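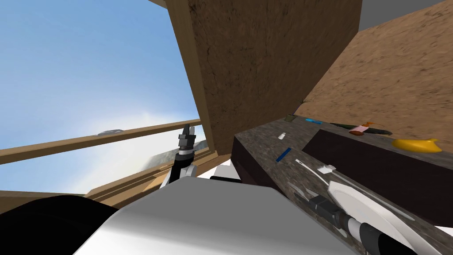

**Unit 4. Moisture movement in solid wood**
Notes revised 25th September, S. Ansah

Read these with the tables in the course packet. Unit 3 (cell structure) is assumed. The section on finishes has moved to Unit 6.

## 4.1 Moisture content

Moisture content (MC) is the mass of water in a piece of wood divided by the oven-dry mass of the same piece, given as a percent. Because the base is the dry mass, values above 100 percent are possible and are common in freshly cut sapwood.

MC = (m_wet − m_dry) / m_dry × 100

Water is held in two ways. Free water sits in the cell cavities. Bound water is held in the cell walls. When wood dries, the free water goes first, and the piece loses weight with almost no change in size. The point at which the cavities are empty and the walls are still full is the fiber saturation point (FSP). We use 28 percent for all species in this course unless a problem gives another value.

Shrinkage starts at the FSP and continues to zero MC. Above the FSP there is no movement to calculate. A common error in last year's homework was to take the starting MC from the green weight, well above the FSP, and run the whole difference through the shrinkage formula. Cap the starting value at 28.

## 4.2 Equilibrium

Wood left in steady air will gain or lose water until it reaches the equilibrium moisture content (EMC) for that temperature and relative humidity. Relative humidity has the larger effect by far. Temperature matters mostly through its effect on relative humidity.

Points to note:

- The EMC curve is S-shaped. It is steep at the low end, flatter through the middle, and steep again above 80 percent relative humidity.
- At 90 percent relative humidity and room temperature, EMC is close to 20 percent. Long storage at this level carries a mold risk.
- Wood that is drying settles at a slightly higher MC than wood that is taking up water in the same air (hysteresis). Ignore this in problems.

A thick piece takes much longer to reach equilibrium than a thin one. End grain exchanges water many times faster than face grain, so the ends of a board respond first. This is the usual cause of end checks, and the reason for coating the ends before air drying.

## 4.3 Direction

Movement differs along three axes:

| Direction | Typical total shrinkage, FSP to oven-dry |
|---|---|
| Tangential (along the rings) | 6 to 12 percent |
| Radial (across the rings) | 3 to 6 percent |
| Longitudinal (along the grain) | 0.1 to 0.2 percent |

The ratio of tangential to radial movement (T/R) is a better guide to cupping and distortion than either value alone. A species with high total shrinkage and a T/R near 1 will move a lot and stay fairly flat.

The longitudinal figure doesn't hold for juvenile wood or reaction wood. Both can shrink enough along the grain to bow a board.

## 4.4 Working formula

For changes between 6 and 14 percent MC, the dimensional change coefficient gives a good estimate:

ΔD = D × C × ΔMC

where D is the starting dimension, C is the coefficient per one percent of MC, and ΔMC is the change in percentage points. Outside that range, the result is a first estimate only.

**Example 1.** A flatsawn red oak board is 198 mm wide at 22 percent MC. It dries to 8 percent. Take C = 0.0037 tangential.

ΔD = 198 × 0.0037 × 14 = 10.3 mm

The same board quartersawn, with C = 0.0016 radial:

ΔD = 198 × 0.0016 × 14 = 4.4 mm

Part of this change lies above 14 percent MC. State this when you report the answer.

**Example 2.** A straight-grained rail is 3,000 mm long and goes through the same change. Assume 0.1 percent longitudinal shrinkage from FSP to oven-dry, spread evenly over 28 points.

ΔL = 3,000 × 0.001 × 14/28 = 1.5 mm

This is small enough to leave out of most furniture work. It should be checked where a long rail is fitted tight between masonry.

## 4.5 Restraint

If a board can't move, stress builds up in its place. A wide panel glued on all four edges into a frame will split on drying, or push the frame joints open on wetting. The panel should float in a groove, with a gap sized for the highest MC expected in service.

Compression set is less obvious. A board held tight while it swells is crushed slightly at the cell level. When it returns to its starting MC it is narrower than before. Loose tool handles and gaps in strip floors that were laid too dry are both cases of this. Soaking the handle tightens it for a short time and makes the set worse.

Tabletops and solid counters are fixed from beneath through slotted holes, with the slots running across the grain. Fix one line firmly (normally the center or the front edge) and let the rest slide. When working out the slot length, measure from the fixed line to the screw. The full width of the top is the wrong dimension.

## 4.6 Problems

1. Repeat Example 1 for a final MC of 11 percent.
2. A floating panel is fitted at 7 percent MC. Find the gap needed on each side for a service maximum of 12 percent. Use the beech values in the packet.
3. Explain why a round dowel turned green becomes oval. Mark the long axis on a sketch of the end grain.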